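Berkby open day: garment handling set

Recorded at the Holtis open day in Berkby, July 17, 2018. Visitors could watch the clothes table or take a pair of hand-held grippers and try it themselves. Each turn used three garments: one black, one yellow, one blue. 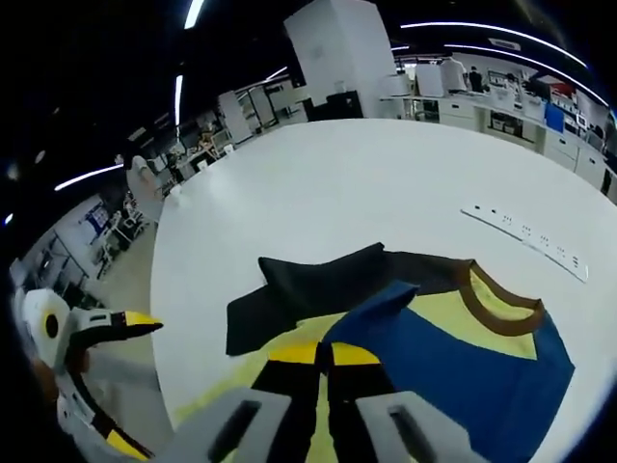

Contents

65 recordings, 17 of them by visitors – the rest by our own staff. Each is at most 60 seconds long. Files are grouped by turn, with a short text note on the task given. 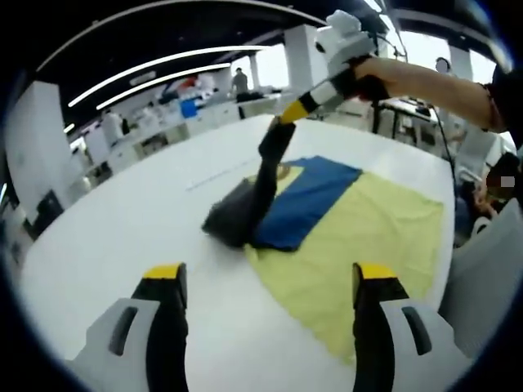

Labels were added in September with Grilik, our in-house tool. We label by garment and by hand, so one moment can carry two entries. The black garment held up in a gripper is marked "held", while the blue and yellow cloth lying beside it is marked "resting". Dragging and lifting share one label, as our two labellers often disagreed on which was which.

Known gaps

Notes are missing for four visitor turns. The Sampaio demonstration was run separately and is not included.

Use

Free for teaching and research. Please name Holtis and the Berkby open day in any published work. Corrections to labels are welcome – send the file name and the garment colour.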